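Ernedmont Floor Set: read me before you move anything

Version 2 of the notes for the carpeted room at Esberg. The folder holds 33 short sessions of things being put down, picked up and put somewhere else, which is also a fair summary of the room's history.

What's in it

Each session gets a folder with pictures and a plain text log. Seven of the 33 logs consist of the word "fine." We have left them as written.

The tape

Yellow floor tape marks where things go. The carpet is a speckled blue-gray that hides crumbs, screws and small mistakes very well, so the tape does most of the work. Corners are the reference points. If a log says "corner," it means the tape corner and never the corner of the room, whatever the Lunder notes claim.

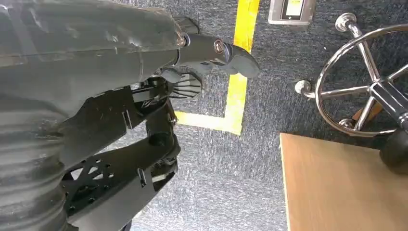 Tape lifts. When it does, replace the whole strip — patching gives you a second corner slightly beside the first, and then two people are both right. The roll lives on the Derkach shelf, or did on Wednesday.

Known problems

Sessions 18 and 26 have their logs swapped. Fixing this would break every spreadsheet that already corrects for it, so they stay swapped.

"Left" means left as seen from the door. Before session 18 it meant whatever the writer felt it meant.

Use

Free for anyone inside Ernedmont. Keep this file with the folders, and please don't rename them to "final." We have one of those already, and it is missing session 2.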